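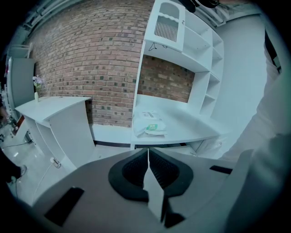 4. Encore Choice and Set List Stability on Club Tours

4.1 Material

The set lists used in this section come from the Tarkcombe archive, a collection of stage sheets, mixing desk notes and audience recordings kept by Dorothy Lightfoot between her first season as a tour manager and her retirement. The archive was described in Section 2. For the present purpose we kept only those concerts for which both a printed stage sheet and a complete recording survive. This leaves 58 concerts by six touring acts, played in 23 venues. Two of the acts, Rakevell and Flistitz, account for more than half of the concerts and are treated separately in Section 4.4.

A concert was counted as complete if the recording runs from the first song to the point at which the house music starts. Recordings with a gap between songs were accepted where the gap falls in applause and the next song on the sheet follows. Recordings with a gap inside a song were accepted only if the song can be identified on both sides of it. Festival appearances were left out, as were record store sets and radio sessions. In these settings the length of the set is fixed by someone other than the act, and an encore is either not allowed or is written into the schedule.

The sheets differ a good deal in form. Some are typed, with keys and tempos beside the titles. Others are handwritten and use short names that mean nothing outside the band. Short names were resolved by comparing them with the recording from the same night and, if the song was skipped, with recordings from earlier or later nights on the same tour. A short name that could not be resolved in this way was coded as an unknown song and kept its place in the order.

4.2 Coding

Each concert was coded as two ordered lists. The planned list holds the songs on the stage sheet. The played list holds the songs heard on the recording. Both lists were divided into a main set and an encore. On the planned list the division was taken from the sheet, where it is normally shown by a ruled line or a row of dashes. On the played list it was placed at the first break after which the audience can be heard calling for more and the act returns. Where an act stayed on stage and simply announced that these were the last songs, we coded no encore, even if the sheet has a line.

We then recorded four kinds of change between the lists: a song dropped, a song added, a song moved within the main set, and a song moved across the encore line. A swap of two songs was coded as two moves. Medleys were coded as one item if they appear as one item on the sheet, and otherwise as separate songs. False starts were ignored. A song abandoned partway and not taken up again was coded as played, with a note.

The lists were coded twice, the second time without sight of the first. Differences were settled by listening again. Most of them concerned the placement of the encore line on nights when the break was very short. In these cases the act's own sheet was not used to decide the question, as this would have tied the two lists together.

As a measure of overall agreement between a planned and a played list we use the Kershaw score introduced in Section 3. The score is one where the lists are identical and falls toward zero as songs are dropped, added or moved. It gives more weight to changes near the end of the list than to changes near the start. This weighting suits the question asked here, but it means that the scores in this section should not be compared directly with the unweighted scores for theater runs in Figure 2.

4.3 Results for all acts

In nearly 69 percent of the concerts the encore was played exactly as written. This is a higher share than we expected from the interviews, in which several musicians spoke of the encore as the part of the night that was left open. The sheets do not support that account for most of the acts. Where an encore is written down, it tends to be played as written, and the changes fall mainly in the second half of the main set.

The most common change was a dropped song. Drops cluster in the stretch just before the closing song of the main set, and the dropped item is usually a slow song or a song from the newest release. Desk notes exist for many of these nights and commonly mention a late start or a house curfew. We did not code reasons for changes, as the notes are too uneven to allow it, but the pattern fits a simple account in which an act that is short of time protects the end of the list and takes songs out of the part just before it.

Added songs are less frequent and behave differently. They appear most often as the final item of the encore, after everything on the sheet has been played. Nearly all are cover versions or early songs that are absent from the sheets for the rest of the tour. They are more common on the last night of a tour than on other nights, and more common in the home city of the act. These two conditions overlap for several acts, and the material is too small to separate them.

Moves across the encore line are rare. When they do occur, the direction is almost always from the encore to the main set. A likely reason is that the act has decided during the set to do without an encore and wishes to keep a well-known song. The opposite move, by which a song planned for the main set is held back, was found only on nights with an equipment fault noted at the desk.

The opening of the list hardly changes at all. The first song on the sheet is the first song heard in every concert but one, and the exception is a night on which the singer was late to the stage and the band played an instrumental. The second and third songs are almost as stable. This may reflect the work of the lighting crew, whose cues are usually written for the opening songs first.

4.4 Rakevell and Flistitz

The two best documented acts differ in ways that the pooled figures hide. Rakevell used one sheet per tour, photocopied, with small changes made by hand. Flistitz wrote a new sheet every night. It might be supposed that the second practice leads to a looser performance, but the Kershaw scores point the other way. Flistitz played what was on the sheet more faithfully than Rakevell did. Variation from night to night had already been dealt with before the sheet was written, and little was left to decide on stage.

For Rakevell the sheet seems to have worked as a stock of songs in a preferred order. The closing pair of the main set is fixed across the whole period, and so is the first encore. Between these points the band regularly passed over one or two titles. The passed-over titles are not the same from night to night, and there is no sign that a song once dropped was more likely to be dropped again at the next concert.

Lightfoot managed both acts, at different times, and her notes give some help here. Of Rakevell she writes that the drummer called the next song and that the others followed the count-in whether or not it agreed with the paper. Of Flistitz she writes only that the list was finished after sound check and was not to be touched. The recordings agree with both remarks. On the Rakevell tapes a title can sometimes be heard shouted from the back of the stage. On the Flistitz tapes there is very little talk between songs.

The encore practice of the two acts also differs. Flistitz planned a single encore and played it in all cases where a recording survives. Rakevell planned two and often stopped after the first. The second encore on the Rakevell sheets is placed in brackets from the April leg of the second tour onward, and we coded bracketed songs as planned only if at least one of them was played. A stricter rule, under which all bracketed songs count as planned, lowers the scores for Rakevell but leaves the order of the six acts unchanged.

4.5 Limits of the material

The archive was made by one person and follows her working life. Acts that she did not manage are present only where they shared a bill with acts that she did, and their sheets were picked up from the stage after the show. These sheets may have been copies left behind unused. In a few cases the sheet carries tape marks or a boot print, and we take it to have been on the stage floor during the concert, but most sheets offer no such evidence.

The demand for a complete recording also shapes the sample. Audience tapers favored certain acts and certain rooms, and last nights are recorded more often than first nights. Since songs tend to be added on last nights, the share of added songs given above is probably too high for club touring in general. The figures for dropped songs are less exposed to this problem. Section 5 takes up the question again with the theater material, for which house recordings were made every night of the run.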